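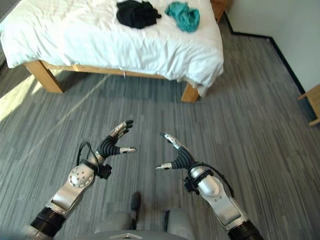

Edredón blanco sobre una cama de madera clara.

Categoría: Bienestar y descanso | Apuntes del curso
Imprimir | Enviar por correo electrónico

Respiración y relajación guiada. Apuntes de la sesión 4

¡Hola otra vez! Os dejo por escrito lo que vimos en la sala de Bulteo, que fui muy deprisa con la segunda parte (lo sé, me lo dijisteis a la salida).

Empezamos por la respiración larga. Se inspira por la nariz contando hasta 4, se hace una pausa de 2 y se suelta el aire por la boca, despacito, sin empujar. Si os mareáis, parad y respirad normal. Yo al principio apretaba muchísimo los hombros y acababa más tensa que al empezar, así que vigiladlos.

Después viene el recorrido corporal. Pies, pantorrillas, muslos, vientre, manos, brazos, hombros, cuello y cara: nueve zonas, siempre en ese orden. Tensáis un poquito, soltáis y os quedáis un rato notando la diferencia. Con prisas no sale, y el ejercicio completo puede llevar hasta 40 minutos. Entre semana hago la versión corta, solo manos, hombros y cara.

Me preguntasteis si vale dormirse a la mitad. ¡Claro que vale! Eso sí, para practicar mejor sentadas, que tumbadas caemos todas.

El grupo de Barta empezó en enero y ya va por las visualizaciones; nosotras las dejamos para la próxima sesión. Traed calcetines gordos y una manta, que el suelo está helado.

Para casa: la respiración larga, dos veces al día, y apuntad en el cuaderno cómo estabais antes y después. Con una línea me basta.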